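June | By Chantal MacLeod
2 comments | 391 shares

Senthil Lobo gets excited about socks. He runs the sorting sessions at Watside, and he can talk about a laundry pile like other people talk about soccer!

"Knits are the best part," he says. "They flop, they fold over on themselves – every one is a puzzle."

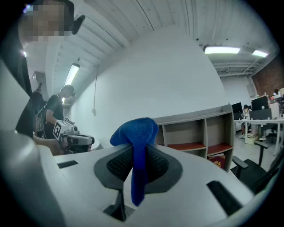
White wall, blue knit

Lobo loves a plain room. "Bright cloth against a white wall, you spot it right away," he says. He sorts by color first, then by thickness.

Comments

Petrenko: Color first! Trying it tonight.

jilosden4: My sock drawer needs him.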